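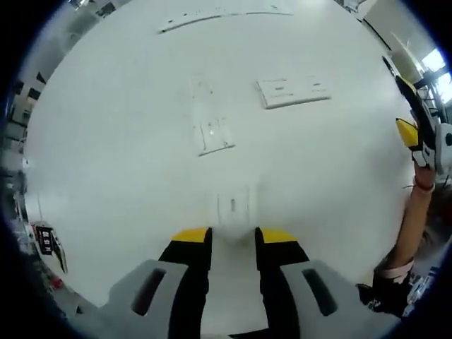 Nellow worktop in White, with a flat white pad and a small translucent object on it.

Search products Enter keyword or item number Go

Workroom > Tables and Tops > Flat Tops

Nellow Worktop, White

The Nellow is a broad, plain top for sorting, packing, light assembly and general table work. It comes as a top only. It can be fixed to the Golberg frame, to the Sabatier trestles, or to any level base that supports it on all four sides.

White is the color we sell most of. It brightens a dim room and makes dark or colored parts easy to find. Please note that clear and white parts are harder to pick out on it. If you work mainly with clear caps, sleeves, film or white plastic pieces, look at the Slate top, or put a dark mat down where you do the sorting. The Undent mat in Charcoal fits the Nellow and lies flat without tape.

Size and load

Depth: 36 inches
Lengths: 48, 60 and 72 inches
Load on the Golberg frame: 800 pounds, spread evenly
Load on the Sabatier trestles: see the trestle page, as the figure depends on how far apart you set them
Colors: White, Slate, Sand
Pre-drilled: yes, for the Golberg frame only

The load is for weight spread over the whole top. Don't stand on the table, and don't put a vise on an overhanging edge. If you need a vise or an arbor press, order the reinforcing plate with the top and we will mark the position for you.

Using it with pads and trays

There are no ridges or grooves in the work area, so pads, trays and cutting boards can go anywhere and be moved as the job changes. Two people can work from different sides of the 60 and 72 inch lengths. Pads with rubber feet should be lifted and wiped under now and then. Some rubber leaves a gray mark on white if it sits in one place for months.

Cleaning

Wipe with a damp cloth and a little dish soap, then dry. Pencil and most pen marks come off with a melamine sponge used lightly. Do not use scouring powder, steel wool or acetone. Hot glue should be left to set and then pushed off with a plastic scraper. Put a board under anything you cut with a knife, as scratches in the top can't be polished out.

What is in the box

One top, one bag of 11 screws (ten for the frame and one spare), a sheet of drilling positions and four corner protectors. Keep the corner protectors on until the top is in place. The 72 inch length is heavy and needs two people to lift it.

Delivery and returns

The 48 and 60 inch tops ship by parcel carrier. The 72 inch top goes on a pallet, and the driver will bring it to the curb or loading door only. Check the corners before you sign. Unused tops can be returned in the original carton. Tops that have been drilled or cut to size can't be returned.

Orders over $2,000 ship free within the lower 48 states. The Sand color is out of stock in the 60 inch length and is due back in August. White and Slate are in stock in all lengths.

Goes with: Golberg frame, Sabatier trestles, Undent mat, reinforcing plate

Page updated April 24, 2026

Filed under: Worktops, White, Packing and Sorting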